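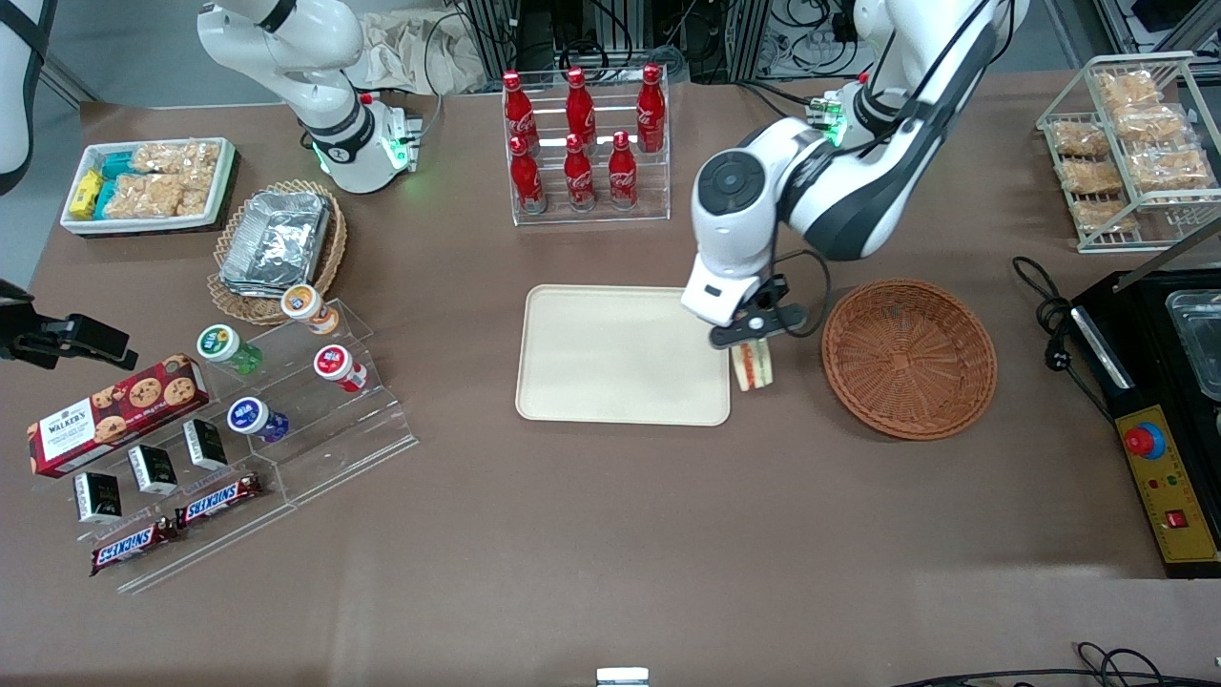
Hallemwood Lunch Counter – Frequently Asked Questions

How do I order?
Online or by phone. For a group larger than 40, call first and ask for Chantal Gagnon.

How much notice do you need?
Two business days. Orders for over 159 people need a full week.

What comes in a standard lunch?
One sandwich, one snack and one drink per person. Sandwiches are cut in triangles and served on trays or in wicker baskets. Snacks are small packs or bagged pastries. The usual drink is Coca-Cola, and you can swap it for water or juice at no charge.

Can we choose the fillings?
Yes, up to seven per order. Tell us at the time of booking – we can't change fillings on the day.

Do you cater for allergies?
We can leave out egg, dairy or nuts. Everything is made in the same kitchen, so we can't promise that any item is free of traces.

Do we keep the baskets and racks?
No. Baskets, trays and drink racks are on loan and get picked up the next business day. Please empty them and shake out the crumbs. Foil containers are yours to keep or recycle.

What if a basket goes missing?
We charge the replacement cost. Email Carter Desjardins before the invoice goes out if you think it will turn up.

Do you deliver?
Yes, anywhere in Hallemwood. Delivery to Falier is extra.

Can I cancel?
Up to noon the day before for a full refund. After that we keep half.

Last updated 28 January 2022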